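DULLEY NOTES, FEBRUARY
Item 4: People

Strazds and Kivi expecting second child

Actor Deividas Strazds and costume designer Rūta Kivi are expecting their second child in early summer. The couple's representative, Kadri Eglītis, confirmed the pregnancy in a two-sentence statement sent to entertainment desks at 9 a.m. The statement gave no due date and did not mention the sex of the child. Eglītis declined to add to it by phone.

Kivi attended the Flokmont screening last month in a loose gray coat and left before the reception. Several outlets published photographs from the entrance and speculated on the reason. Dulley Notes did not run them. Our practice is to report a pregnancy after it has been confirmed by the person concerned or by a named representative, and the statement meets that test.

The couple met during production of the first season of "Zurudwood," on which Kivi was assistant costume designer. They married in a private ceremony after the second season. Their first child, a daughter, has not been named in public, and the couple have asked in the past that her picture not be used. That request still stands, according to Eglītis.

Effect on the production schedule

Strazds plays the surgeon Anton Bartoš in "Zurudwood," now in its fourth season. Seven of the season's 12 episodes have been completed. Director Aivar Raudsepp said the remaining five will be shot in a changed order, with the hospital interiors moved forward and the location work in the north held until late summer. Strazds is in nearly all of the interiors and very little of the location work, so the change gives him a break of up to 9 weeks without a gap in the story.

The broadcast date has not moved. Post-production on the early episodes is running in parallel, and Raudsepp described the margin as adequate.

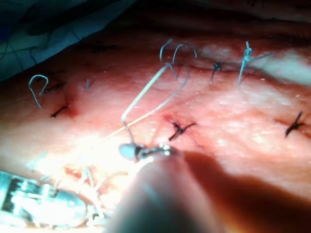 Kivi's credit and replacement

Kivi is the head costume designer for the current season. She will hand over the department at the end of next month. Eglė Tamošiūnaitė, her deputy since season two, takes over for the final five episodes. Both names will appear in the credits, with the split given by episode.

The department holds 1730 catalogued pieces, of which 415 are assigned to the principal cast. The full inventory was checked before the handover began. Tamošiūnaitė said 115 pieces still need to be fitted or altered, most of them for the wedding episode, and that she does not plan to change the designs already approved.

Kivi has not said when she will return to work. She was on leave for eight months after the birth of her daughter and came back part-time.

Public appearances

Strazds will attend the spring press day as planned. Kivi will not. The joint interview announced for the April issue was recorded before the news was released and makes no reference to the pregnancy; the publisher has decided to print it without changes.

Correction to last month's issue: the Flokmont screening was listed as a premiere. It was a repeat showing for cast and crew. The online version has been amended.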